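4.2 Working near the arms

Good habits make two-arm table work a real pleasure, so please take them up from day one!

1. Sit or stand behind the far edge of the table, well outside the reach of both arms.
2. Keep the middle clear for the cloth being handled. 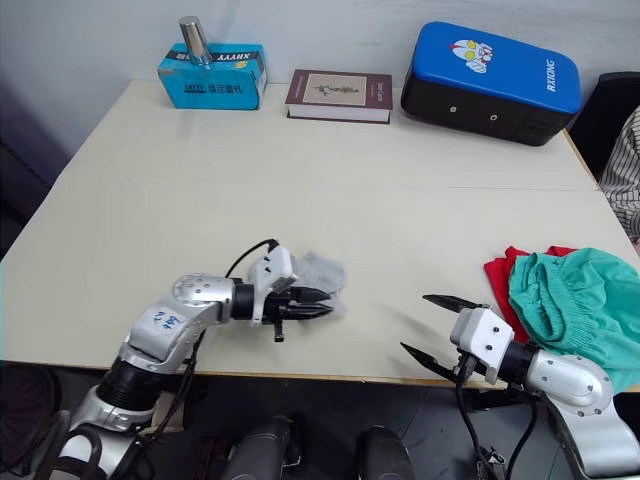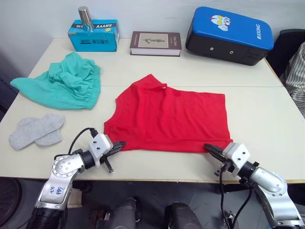 3. Check that cables swing freely before every run.
4. Call "arms live" out loud, then wait 2 seconds.

CAUTION: Never reach in to straighten a garment while the arms are powered. Press stop first, every time.

Note: Leire Marín keeps the Garix checklist, and she loves getting suggestions for it. Send her yours!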